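Tips for teaching a two-armed robot to pack a bag (from somebody who has dropped a lot of clocks)

I get asked for my teleop tips more than I get asked for my bread recipe, so I'm finally putting them on one page. These are for anyone who spends their day at a pair of leader arms showing a robot how to do household stuff – packing, folding, wiping, putting away. I've been at it long enough to have bad habits, and Hatice Kahraman, who sits at the next station over, has kindly pointed out most of them.

Before you start

Park both arms in the same home pose every single time. I put a strip of masking tape on my leader arms where the elbows should sit. It looks silly and it works great.

Open and close each gripper all the way a couple of times. If the follower lags or stops short, fix it now, while you have no bad takes to throw away.

Lay your cloth flat and pull it tight toward the corners. A wrinkle under a cup is a tipped cup. I use cheap printed cotton from the remnant bin at Plostent, and I change the pattern every 80 takes so the policy doesn't get too cozy with one background.

Sit so your forearms are supported! My shoulders were wrecked my first January on this job, and a rolled towel under each elbow fixed it.

Bags are the hard part

Soft bags are the worst thing I teach. A box stays where you left it and a bag sulks. What helps me:

Let one arm be the bag arm and the other the item arm, and stick with it for the whole session. Swapping halfway gives you a muddled set of demos.

Bring the bag arm in to the top edge first and only then go for the item. If you move both at once you'll end up watching one hand and bumping something with the other (ask me about the mug).

Go in through the mouth from above, nice and steep. Coming in at a slant drags the fabric along with you and the opening folds shut.

Lower the item until you feel it touch, then wait one slow breath before opening the fingers. That little pause shows up in the data and the trained arm picks it up too. Piret Org timed me once and said my pauses were all over the place, so now I count "one Mississippi" under my breath like a kid playing hide and seek.

Handles: bunch them up out of the way before you press record. A handle hooked over a wrist cable will ruin your afternoon.

Start with things that are easy to grab

Alarm clocks are my favorite practice items. They have a nice stiff rim, they come in round and square, and a secondhand one costs next to nothing. I take the batteries out, after one memorable take where the thing rang through the whole demo.

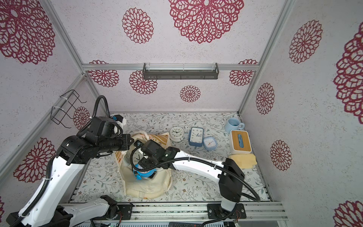 Clock-packing on the flowery set, with one blue clock in the gripper at the mouth of the tote and three more lined up to the right.

Grab round ones by the rim, and keep the fingers off the knobs and bells. Square ones like a straight-down approach with the fingers on two flat sides. Mix up the order between takes. I went 125 takes always packing left to right, and the arm we trained on them at Tismont would reach for the left spot even when I'd left it bare. Lesson learned.

When a take goes wrong

If you fumble but recover, keep it and tag it. Recoveries are worth having – ours go in a separate folder called "oops."

If you fumble and have to reach in with your own hand, toss it. No exceptions, even when the rest was gorgeous.

If you've had three bad ones in a row, get up and make tea. My worst stretches are always right before lunch, and pushing through has never once gotten me a better demo.

Write down what changed between batches: the cloth, the bag, the lamp, who was driving. A paper notebook on a string is fine. Mine is up to 232 pages and has coffee on most of them.

Next time I'll do lids and zippers, once my thumbs recover.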